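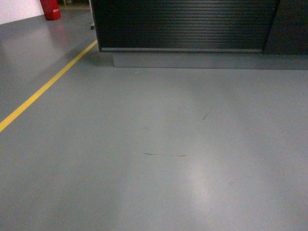 How to find out whether a machine can take over your shop sweeping

20 July 2026
By Yareli Medrano

Sweeping is the chore everybody wants to hand over first, and I get it! It comes around every single day, it needs no great skill, and the machines that do it have been on sale for years. So can a robot sweep a working shop floor yet? My answer after a lot of evenings on this is yes for the open middle, sort of for the edges, and no for anything that has to be picked up and thought about. Your answer may be different, and you can get it in a couple of weeks with a roll of tape and a notebook. I'll walk you through the way we did it at Bolberg, where we repair and repaint metal furniture.

I'm writing about dry sweeping only. Wet scrubbing is a different machine and a different set of headaches, and I haven't done enough of it to be useful to you.

What you need

A sweeping robot you can borrow or rent. Please don't buy one for this. Ours was a loan from Sudeck, a small rental outfit, and they let us have it for 2 weeks before asking for a decision. You also need masking tape in a color that shows up on your floor, a handheld flashlight, a dustpan, a kitchen scale that reads in grams, a few zip bags, and a notebook that lives next to the charging dock. If the notebook lives in the office you will not write in it. I know this because mine lived in the office for the first two days.

Step 1. Walk the floor with a flashlight

Do this before the robot arrives. Turn off the overhead lights if you safely can, lay the flashlight almost flat on the floor, and look along the beam. Dust and hairs that vanish under ceiling lights suddenly throw long shadows. On a sealed floor this is a bit of a shock the first time.

You are looking for what kind of dirt you have and where it settles. Fine gray dust, metal chips, threads, packing crumbs and dead leaves all behave differently in front of a brush. While you're down there, rub at any dark streaks with a damp thumb. Some will be rubber scuffs or scratches, and those aren't coming up with any sweeper. Put a small square of tape beside each one so that you don't blame the machine for it later. We had a long argument about one streak by the back bench, and it was a scratch in the coating that had been there since before I was hired.

Step 2. Sketch the room and divide it in three

A pencil drawing is plenty. Mark three kinds of floor on it.

Open floor is anywhere the robot can travel in a straight line without meeting anything. Edge floor is the strip along walls, cabinets, benches and plinths, say the width of your hand. Pocket floor is everything else: under things, behind things, between chair legs, in the gap where a cabinet overhangs its base.

That last category matters more than people expect. A lot of shop storage sits on a base set back from the front, so there's a shallow recess at floor level, and dust loves it. A round robot bumps the cabinet front, or senses it, and turns away with the recess still full. Get down and check whether yours can reach in with its side brush. The brush on our loaner managed to flick things further back, where they stayed.

Include wheeled equipment on the sketch, but draw it dashed. It moves, and the robot's map will be wrong about it half the time.

Step 3. Decide where it may not go

Most of the machines let you draw keep-out areas on a map. Draw them on the first day, before you're tired of the app. Keep it out of walkways people use during a run, out of any spot where somebody is welding or grinding, and away from doors that open to a step or ramp.

Talk about painted floor lines, too. If your shop uses them, the people know what they mean and the robot does not, unless you tell it. Kári Ladefoged, who runs our finishing area, had assumed the thing would stop at paint. It sailed straight across and gathered up a drop cloth! We drew a keep-out line in the app a little way inside the painted one, and it behaved from then on.

Leave the space in front of fire extinguishers clear and don't be tempted to put the dock there just because the spot is always empty. It's empty for a reason. The same goes for electrical panels. For roller shutters, decide whether they'll be up or down during a run and keep to it. Ours confused the map badly when a shutter was left open one night, and the robot spent most of its battery exploring the bottom of a storage bay.

Step 4. Get a human baseline

I nearly skipped this, and I'm so glad Lihua Lu talked me out of it. She sweeps our main room better than any of us, and she offered to do it at her normal pace while I wrote things down. Time the whole job from picking up the broom to hanging it back on its hook. Bag the dirt and weigh it. Then note everything she did that wasn't sweeping. Lihua nudged a stool aside, picked up a good screw and put it in her pocket, pulled a strip of tape off the floor with her thumbnail, and reached the broom in sideways under a bench. Nobody would list those things in a job description, and they are where the machine will struggle.

Do the baseline on a normal day. If everyone tidies up because there's a test on, start over tomorrow.

Step 5. Run the robot in the middle only

For the first four runs, block off the edges and pockets in the app and let it do open floor. This is the kindest possible test, and it tells you whether the machine is basically sound on your surface.

Check the result with the flashlight, low and flat, the way you did in Step 1. A floor can look spotless from standing height and still carry a haze of fine dust in neat parallel stripes. If you see stripes, the passes aren't overlapping enough, and there's usually a setting for that. If you see little commas of dust at the turns, slow the machine down.

Glare is worth a look. Shiny sealed floors throw back the ceiling lights, and some robots that steer by camera get vague about where they are. We tried ours with the lights on and with half of them off, and it drifted less with half off. I can't promise yours will do the same — try both and write it down.

Our middle-floor results were really good! On the best run the robot brought in as much dust by weight as Lihua had from the same area. It took far longer, but it was running after closing, so who cares.

Step 6. Open up the edges

Now let it loose along the walls and cabinets. Before each run, sprinkle a small measured amount of something visible along one stretch of edge. Selorm Akolgo suggested dry rice, and it worked well. Use 4 grams in the same place every time. After the run, sweep up by hand what's left and weigh that.

Straight walls went fine for us. Inside corners were poor, as you'd guess from a round machine. The place where a cabinet met open floor was somewhere in between, depending on what the base looked like. We got the best improvement from a free fix, which was sliding a strip of plain wood into one recess so that there was no recess anymore.

You'll also learn about shadows. The robot we had treated one deep shadow under a cabinet corner as a drop and kept well back from it. A clip-on lamp cured that, which made me happier than it should have.

Step 7. Try the hard stuff

Put down a screw, a zip tie, a curl of masking tape, a glove and a length of string. Start a run and stay in the room with your hand near the stop button.

The screw rattled in the bin and came out fine, though nobody put it back in the screw drawer. The tape stuck to the brush. The glove got pushed along for a while and abandoned. The string wound itself around the brush axle, and I spent a good part of my evening with tweezers.

Sudeck also let us watch a demo of an arm on wheels from a company called Kaneko, meant to pick up exactly that sort of clutter ahead of the sweeper. I was rooting for it the whole time. It picked up the glove on the second try and set it neatly in a bin. It could not get the string at all, and it needed a long think in front of each object. Shuzhen Zeng, who was running the demo, was very frank that a cluttered shop floor was past what she'd leave it alone with. I'd love to see it again in a year.

Step 8. Add up the human minutes

This is the number to decide with. For every run, write down the time a person spent emptying, untangling, rescuing, moving stools, and doing the corners afterward. Compare that with your baseline, and leave the robot's own running time out of it.

By the end of the loan our people were spending 7 minutes a day on the robot and the leftover corners. Lihua's full sweep of the same room was a good deal longer than that, so we kept going, with a rental that comes to 640 a year plus brushes. If you already have someone who likes the job and a small room, I think you could easily land on the other side.

A few things that helped

Empty the bin before the run. A full bin halfway through means the second half of the floor gets a tour and no cleaning.

Cut hair and thread off the brush every time, even when it looks fine.

Give the dock a clear approach and tape its position on the floor. Ours got kicked sideways by a boot and the poor machine circled until it died.

Tell the early shift. Kári once found it stopped under his workbench with a red light blinking and thought the compressor alarm had gone off.

If you use Trilness sweeping powder or anything like it, ask the rental people first. Ours clogged the filter on one pass.

I'm going to redo the edge tests in September with a square-fronted model, which should do better in the corners, and I'll add the rice weights to this page when I have them.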